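Cernedix Scene Recorder, reviewed after a month of bimanual work

Reviewed by Liya Birhane
2025-04-09

Cernedix sells the Scene Recorder as a complete front end for imitation learning: a simulator, a teleoperation layer, and an exporter that writes episodes in a form most training code will accept. Our group has been collecting demonstrations with it for a two-armed mobile robot working at a household table. Before that we used an in-house stack held together by scripts, so the bar for comparison was low.

Installation took one afternoon on a workstation running Linux. The license server is the weak part. It drops the session if the machine sleeps, and an episode being recorded at that moment is lost without a warning.

The furnished rooms are the main reason to buy the product. Ours has a table, a bed and two windows, and the tabletop props include a rotary phone and a small white dish. Each prop has its own mass and friction values, and these can be edited in a plain text file. The default friction is too high. Jamie Hulme lowered it for everything on the table before we kept any data, and grasps began to fail in more believable ways.
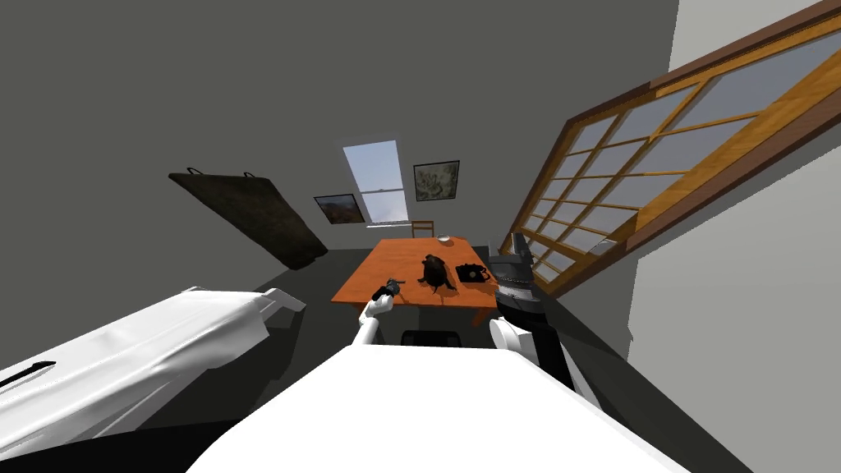 Recording and teleoperation

Control is through two handheld units or a pair of leader arms. We tested both. The handheld units are quicker to learn, but the wrist drifts during long reaches and the operator has to re-center often. Leader arms gave smoother paths and fewer abandoned episodes. The recorder logs joint positions, gripper commands, object poses and camera views on one clock, and I found no skew worth correcting.

The head camera follows the robot's real neck limits, so steep roll angles end up in the data. Operators complained for the first few days. Khoa Ngô asked for a leveled view and there is a setting for it, but it changes only what the operator sees – the stored view stays tilted. I think that is the right choice, and the manual should say so somewhere earlier than the appendix.

We kept 1523 episodes. Review is done in a timeline tool that plays an episode at any speed and allows a cut at either end. Tagging is keyboard driven and fast. What the tool lacks is a second reviewer field, so Forough Amini kept disagreements in a separate sheet.
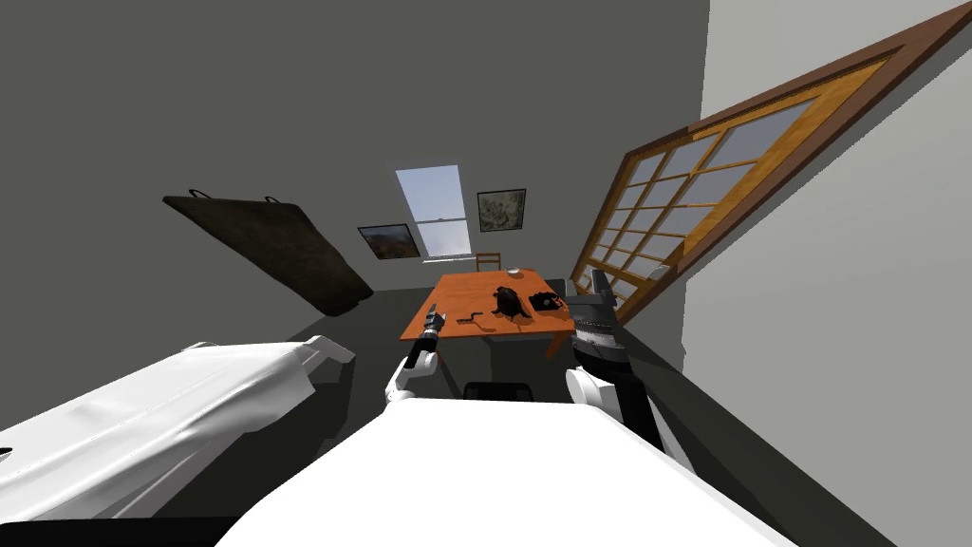

Randomization is set per scene. Object position, light level and camera pose can each be varied between resets, with limits given as a range. Position sampling does check for collisions, but it does not check reach, and a batch of 100 resets will usually contain a few where an object sits too far back for either arm. We wrote a short filter to reject these. Cernedix support told us a reach check is planned for September.

Export is reliable. A batch of 40 episodes finished while I was at lunch, and the files opened in our loader with one change to the field names. Compressed camera streams are the default. Switch this off if fine contact matters, as the compression smears thin objects at the lower bit rates.

Memory use grows over a session. On a machine with 32 GB we restarted the recorder twice a day.

Good: synchronized logging, editable props, fast tagging.
Poor: license handling, no reach check, memory growth.

I would buy it again for tabletop work with two arms. Groups that need cloth or liquids should ask for a trial first, as we tested neither.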